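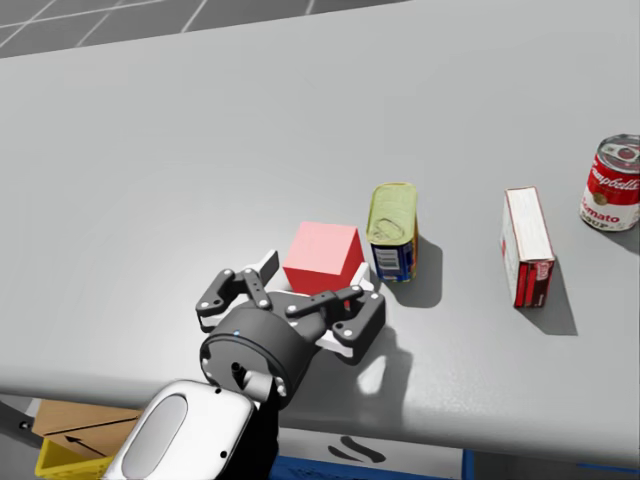

Gultance Robotics Department - Simulation and Test Practice

Our department has been rewriting its rules for simulated picking trials, and a first full version was agreed on 17th July. We spoke to the engineer who drafted most of it, at the Pludimdale office, about what the rules ask for and where people have pushed back.

The old guidance was a single page. "It told you to save your results and put your initials on them," the engineer says. "You could follow every word of it and still hand over something the next person couldn't repeat."

The new version covers the whole of a trial, from setting out the objects to writing the report. A trial now needs a written start state before anything moves: which objects are on the table, which one is the target and how close its neighbours are.

"Spacing is the part people used to leave out," the engineer says. "A cube by itself is an easy pick. Put a tin right up against it and you've got a finger that needs to go down into a very narrow gap. Those are two different tests and they shouldn't share a line in the table."

Under the rules, any trial with a neighbour close to the target is filed as a crowded pick and scored separately. Touching the neighbour is recorded even when the pick succeeds. 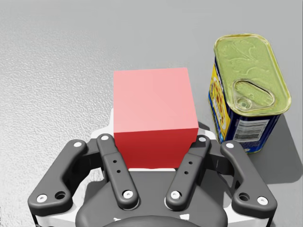 "If the tin moves, write it down," the engineer says. "I don't mind if it moves. I mind if I find out in October."

Each set-up has to be run 40 times, with a fresh random seed each time, and the seeds go in the report. Failed runs stay in. Before the rules were agreed, the department went back through 880 stored runs and found that 19 had no start state at all. Those have been kept but can't be quoted in a report.

There was some argument over wrist camera views. The team working on Khương, the department's grasp planner, wanted to save them only for failures, to keep storage down. The rules ask for them on every run.

"We lost a bit of goodwill over that one," the engineer admits. "But if you only keep the bad runs you have nothing to hold them up against. We agreed on small files and a fixed rate, and it's been all right."

The section on the gripper is short. It must be fully open at the start of a run, and the opening has to be read back from the simulator, as the commanded value won't do. A run that begins with the fingers part closed is thrown out and repeated. 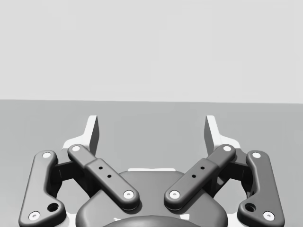
"It sounds fussy," the engineer says. "We had a fault in Wavville, our older simulator, where the fingers reported open a moment before they got there. Most of the time it made no difference. With a wide object it did, and we spent over 3 weeks blaming the planner."

Nothing in the rules says a simulated result can stand in for a test on the real arm. A report has to state on its first page that the work was simulated, and name the version of the simulator used.

Changes can be proposed by anyone in the department - a short note with the run that prompted it is enough. The next items waiting are friction settings, which each team still picks for itself, and a standard set of household packets and tins.

"Friction will take longer," the engineer says. "Everyone has a number they like."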